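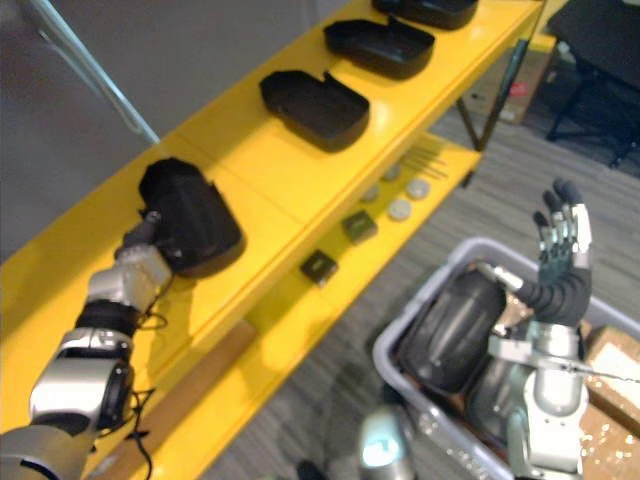 Looking after children's activity books

Storage

Keep doodle and puzzle books upright, spines level, in a lidded box. Stacks of more than 20 bow the lower covers. Sticker books go in flat, as the backing sheets curl if stood on end.

Reusing pages

Slip maze pages into a clear A4 pocket and use a dry-wipe pen. Wipe within 2 days – older ink needs a drop of washing-up liquid on a damp cloth.
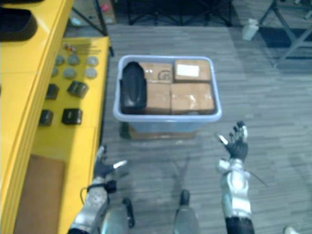 Loose pages

Brush PVA thinly along the spine edge, close the book and weight it for eight hours. Staples rust in damp rooms.

Felt-tip bleed

Put a sheet of card behind the page before colouring. Baking paper also works, but slides.

Last checked by Vignesh Rao, May 4, 2021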